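4. Washing plastic glasses and tumblers

This section applies to all Birkness dishwashers with a folding upper rack. For china and cutlery, see section 3.

4.1 Loading the upper rack

1. Pull the upper rack out until it stops.
2. Fold down the stem supports on the left-hand side.
3. Place each glass upside down, with the rim resting on the rack and the foot against the support.
4. Leave a small gap between glasses. Light plastic moves about in the spray and will mark if it rubs.
5. Turn the upper spray arm by hand. It must go all the way round without touching anything.

Note: Tumblers go on the right-hand side, tilted slightly so that water can run off the base.

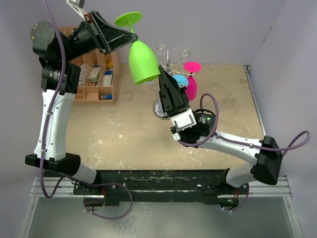 Caution: Do not put plastic glasses in the lower rack. The heating element is under it and thin plastic can lose its shape.

4.2 Choosing a programme

1. Press the Programme button until the Delicate light comes on.
2. Switch off Extra Dry -- the setting stays on from the last wash unless you change it.
3. Add detergent to the small compartment only. Tablets may be used, but powder rinses away more easily on short programmes.
4. Close the door and press Start.

The Delicate programme heats the water less than the others. It is not meant for greasy items, so wipe off any lipstick or oil first.

4.3 After the wash

1. Open the door and wait 5 minutes before unloading.
2. Empty the lower rack first, so that drips from above do not fall on dry plates.
3. Dry plastic items with a soft cloth. They hold more water than glass does.

If items come out cloudy, top up the rinse aid and check the salt setting (section 6.2).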